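Pesquisar no site
Buscar

Plorari abriu as portas do laboratório e mostrou o braço robótico a trabalhar

10 de novembro de 2025
Partilhas 151 | Comentários 9

A Plorari recebeu ontem o público no seu laboratório de automação, numa visita organizada com a empresa Heinonen. Passaram pelas salas 769 visitantes, entre eles muitos estudantes das escolas técnicas da região. As portas estiveram abertas de manhã até ao fim da tarde e a entrada foi gratuita.

A demonstração mais procurada foi a do projeto Gastance, que estuda como um robô pode pegar e arrumar coisas comuns de uma casa. Cada sessão durou 55 minutos, com explicação no início e tempo para perguntas no fim. Foi preciso marcar lugar à entrada, e as sessões da tarde ficaram completas antes do almoço.

Segundo a equipa do projeto, os objetos do dia a dia são mais difíceis para a máquina do que as peças de fábrica. Uma esponja muda de forma quando é apertada, e o vidro transparente engana muitas vezes os sensores. Por este motivo, o laboratório prefere treinar com coisas que se encontram em qualquer cozinha.
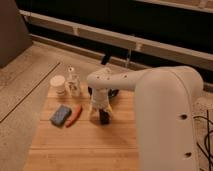 O braço robótico sobre a placa de madeira, com uma esponja azul e uma garrafa de vidro entre os objetos da demonstração.

Durante as sessões, os visitantes puderam perguntar sobre a segurança, o preço e o consumo de energia. A pergunta mais repetida foi se um robô assim poderá ajudar pessoas idosas em casa. A equipa respondeu que este é um dos objetivos do Gastance, mas que ainda falta bastante trabalho, principalmente na velocidade dos movimentos e na força com que a garra aperta.

Noutra sala, a Heinonen apresentou o programa Altitz, que serve para planear os movimentos do braço num computador antes de os executar. Os estudantes puderam experimentar o programa com ajuda dos técnicos e guardar o seu exercício para continuar na escola.

A Plorari informou que pretende repetir a visita em maio, com mais sessões e uma parte dedicada aos professores. As escolas interessadas podem já pedir informações na receção do laboratório. As inscrições para grupos serão abertas no início do próximo ano.

Gostou desta notícia? Partilhar
9 comentários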